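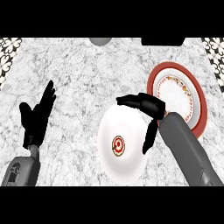
Pomside Bus Stop Names, read me first

This dataset contains the names of bus stops in Pomside and in the two villages next to it, Brodari and Dornau. It has 269 rows, one row for each stop. I collected them from printed timetables and from the signs on the street, mostly in January.

Files

stops.csv is the main table. The columns are stop_id, name_on_sign, name_in_timetable, village, line and notes.
changes.txt lists the corrections after the first release.

Encoding is UTF-8, the separator is a semicolon. Please do not open the file directly in a spreadsheet program, it will eat the zeros at the start of stop_id.

Known problems

For 56 stops the sign and the timetable do not give the same name. I kept both and did not decide which one is correct. In 8 rows the sign was missing, so name_on_sign is empty. Line 2 was moved to another street during the work, and its stops in Dornau have the old names.

Abbreviations are written as they were found. "Stn" and "Station" can be the same place.

The night bus to Zamani is not included. I have only a partial list for it and I would like to check it first.

License

You may use and change the data freely. If you publish something with it, please mention the version number. Corrections are welcome, best with the stop_id and the day when you saw the sign.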